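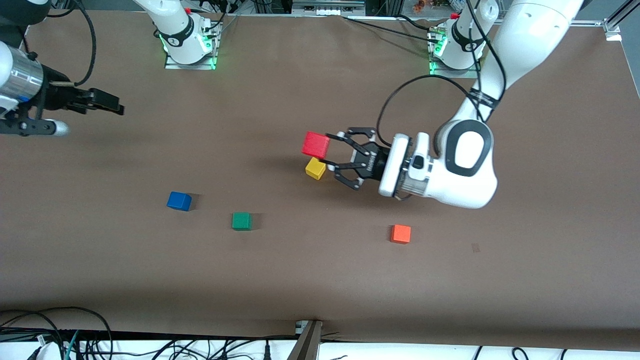
Software corner: Sturnus gets its timing sorted

Hello again from the far end of the corridor! Last time I promised you all something on the planner rewrite, and then August happened and half of us disappeared on leave, so you're getting it now, along with a confession about timestamps.

Quick recap for anyone who joined since spring. Sturnus is our name for the layer that sits between "the model thinks it knows where the cubes are" and "the arms go and do something about it". The old version planned a whole pick in one go and then followed it with its eyes shut. Fine if the cube stays put, hopeless if a fingertip nudges it on the way in. The new one plans a short stretch, looks again, and plans the next bit. Taras Marchuk wrote most of it and I mostly wrote complaints in the margins.

The trouble started when we switched it on properly. Picks that had been perfectly boring in the simulator started landing a bit to one side, always the side the arm had come from. I was convinced it was the hand-eye calibration and spent two evenings redoing it (sorry, Tahmineh, I know you said it was fine). Then Menaka Biswas plotted the wrist images against the joint readings and there it was — the pictures were being stamped when they reached our code instead of when the shutter went. While the arm is crawling along you'd never notice. During a quick swing the planner was matching each picture to a pose the wrist had already left.

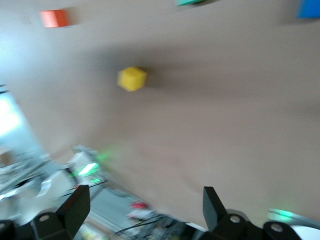 Wrist view in mid-swing, yellow cube nearest.

The average gap came out at 40 milliseconds, which doesn't sound like much until you multiply it by a moving arm. Menaka's fix takes the stamp from the camera driver and interpolates the joint readings to match, and it's all of 12 lines. My calibration branch was 412 lines and is now in the bin.

We've also changed what happens with smeary pictures. Before, the cube detector gave us a position and we believed it. Now it hands over a score as well, and if the score is poor the planner keeps its last good guess and waits for the arm to slow down. Celeste Carrasco would like it to be cleverer than that, using the direction of the blur to work out which way we were moving, and she may well be right, but I'd like one boring month first please.

We replayed over 2000 stored picks through the new code and the sideways drift has gone from the plots. Two-arm handovers are still grumpy. Both arms ask for the same bit of space, both politely back off, and then both ask again. Yabsira Mersha has a locking scheme on the whiteboard outside Brastton, so do please leave the whiteboard alone.

If you've got logs recorded with the old stamps, don't train on them yet! There's a conversion script in the tools folder, and it will moan loudly if the driver times are missing. Come and find me if it does.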